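How to Prepare for a Teacher Entrance Exam in Biology
Updated 2025-08-18

Many candidates ask me how to begin when the syllabus looks too long. I passed the Gillstead district exam on my second try, and the method below is the one I used for the second try. In the first one I only read the books from start to end, and this was my mistake.

Step 1. Print the syllabus and mark every topic with one of three letters: K for known, H for half known, N for new. Do it fast, in one evening. My list had 338 small topics and most of them were H.

Step 2. Start with the H topics. They give marks sooner than the new ones. Take one notebook page for each topic and write only what you can remember, then open the book and correct it with another color.

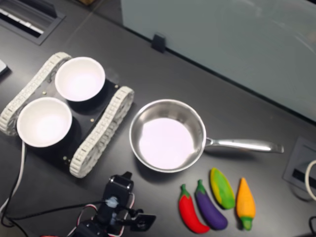

Step 3. Study in pairs of topics. Choose two which are often confused in the questions, for example mitosis and meiosis, or xylem and phloem, and keep their pages side by side. I think of them like the two white bowls placed on the black plate between the treads — same kind of thing, same color, but each one has its own place. When you can say three differences without looking, go to the next pair.

Step 4. Solve old papers with a clock. I used the Kinsella collection, which has about 700 questions with short answers. Do one set each second day and write down only the wrong ones.

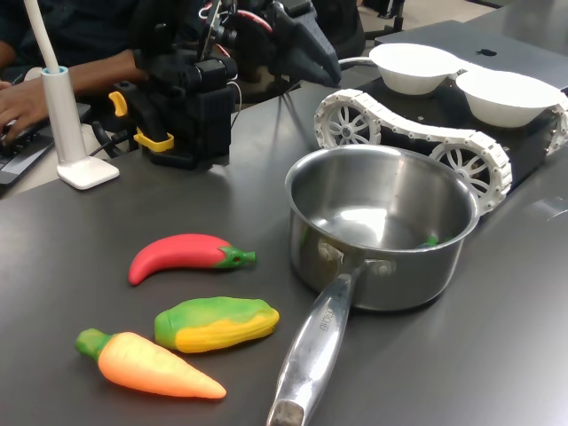
Step 5. Prepare also for the teaching method part, because many biology candidates forget it. You will be asked to plan a short lesson for young pupils. Plant parts is a safe choice, and even toy food is enough material: with a chili pepper, a corn cob and a carrot like these you can ask which one is a root and which one is a fruit. Write the aim, the question and the expected answer on one page.

Step 6. In the last 17 days do not open new topics. Read your corrected pages and your list of wrong answers, and sleep at the normal hour.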